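The Town That Kept Its Night School

When I moved to Kendcombe nine years ago, I knew four words of the local humour and not one person to practise them on. My neighbour told me to go to the night school. I thought she was being polite about my English. Later I learned that half of the street was enrolled in something.

The Kendcombe night school opens in the old wool store on Saarinen Street, after the shops have closed. There are 39 courses this term. You can learn bookkeeping, bread, welding, Italian, or how to prune a pear tree without killing it. The fee is 5 dollars for an evening, and the tea is included, although the tea is not good.

Siiri Nieminen has run the office since the school in Plesberg closed and its students began to come here by bus. She keeps the enrolments in a green ledger and copies them to the computer afterwards. "People like to see their name written," she told me. "A grown person who comes back to a classroom is a little bit afraid. So I write slowly and we talk."

I sat in on several classes in November. In the bread class a retired driver was arguing about salt. In the Italian class they had reached the past tense, and the room became quiet and rather sad, as it often does with the past tense. My favourite was technical drawing, where the teacher corrects with a soft pencil and never with a pen.

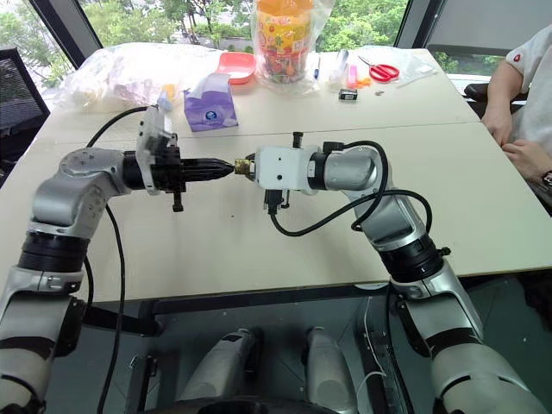
Two arms meet over a white tabletop, one holding a small brass-coloured piece.

The question of money comes back every year. Resenbridge, the larger town down the valley, has moved most of its evening teaching online, and some people in Kendcombe would like to do the same. Siiri is not against it for bookkeeping. For bread she cannot see how it would work - and the students would lose the walk home, when most of the talking is done.

Enrolment for the winter term is open at the office until the ledger is full.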